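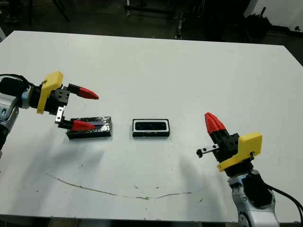

Liis Strazds wrote that her blocks never sit flat once they're wrapped, and asked whether she should be buying deeper trays. Probably not. A deeper tray hides a lumpy wrap without fixing it, and the block still rocks when you press on one end. Most of the trouble is in the folds underneath.

Wrapping a small block and fitting it to a shallow tray

This covers low, flat rectangular blocks going into shallow trays, the sort used for samples, soap, wax or small gifts. I use glossy black film for nearly everything. It looks good and shows every crease, so it takes a bit of practice. Matte paper is more forgiving and the steps are the same.

What you need

Blocks, all cut to one size
Trays to suit
Glossy wrap, black or any dark colour
Low-tack tape and clear tape
A steel ruler and a sharp knife
A cutting mat
A soft dry cloth
A clear table, white or pale if you have one

Setting up

Clear the whole table. A dark block and a dark tray are easy to see against white, and so are crumbs and offcuts. I did this on a brown bench for years and kept finding bits of tape stuck to the bottom of finished blocks.

Put the wrapped block and the tray side by side with their long sides parallel and a short gap of bare table between them. Block on the left, tray on the right, or swap them if you're left-handed. Keep the roll of wrap and the knife on a separate surface. I use an old Lubis trolley for that.

A tray with a white rim inside the black is worth having. The rim gives you a straight line to sight along, and you can tell at a glance when the block is crooked. All-black trays look smart but are slow to work with.

Check the size first

Measure the inside of the recess, at the bottom. Moulded trays are often narrower down there than at the lip. Then measure the bare block. You want 5 mm of difference on the length and a little less on the width. Any tighter and the folded ends will bulge and lift the block. Much looser and it will slide.

Cutting the wrap

Cut each sheet long enough to go once around the block with a finger's width of overlap. On the ends, leave enough to cover two-thirds of the block's height and no more. Extra film at the ends is the most common mistake, and it's what Liis had going on when she sent me one to look at.

Cut against the ruler, on the mat, in one pass. Change the blade when it starts to drag. If you're doing a batch, cut one sheet, wrap one block, try it in the tray, and only then cut the others.

Wrapping

1. Wipe the block with the cloth.

2. Lay the film shiny side down and set the block in the middle, face down.

3. Bring one long edge up and over the back. Tack it with a bit of low-tack tape.

4. Bring the other long edge over, pull it firm and run clear tape the full length of the seam. Remove the low-tack tape before you cover it.

5. At each end, fold the two short sides in first, then the top flap down, then the bottom flap up. Crease each fold with the back of a fingernail.

6. Tape the bottom flap onto the back of the block. One piece is plenty.

7. Turn it over and rub the face with the cloth, centre to edges.

A glossy film won't go perfectly smooth on an uneven block. You'll get streaks of light wherever the surface rises and dips. Small ones I leave alone. If there's a ridge you can feel with a fingertip, lift the seam and pull it again.

Into the tray

Pick the block up by its long sides, close to the ends. Lower one end into the recess, check that it's clear of the rim, then let the other end down. Don't push on the middle. Once it's in, tap both ends. If it rocks, take it out and look at the end folds.

To get a tight one back out, put a strip of low-tack tape across the face and lift. Prying with a knife marks the rim.

Labels

Label the underside of the tray and leave the block plain. I write the batch number in pencil — the last two were 408 and 2616 — and copy it into the notebook with the colour of the wrap. Cheng-en Peng prints his on Stedia stickers and they peel off cleaner than anything I've tried, but he does a lot more of these than I do.

Storing

Stack filled trays only if the block sits below the lip. Otherwise lay them in a single layer with tissue over the top. Keep glossy film away from a sunny window. I lost a whole shelf of them one July when the wrap went slack and the seams let go.

Leftover sheets can go back between the pages of a magazine. They curl if you leave them out.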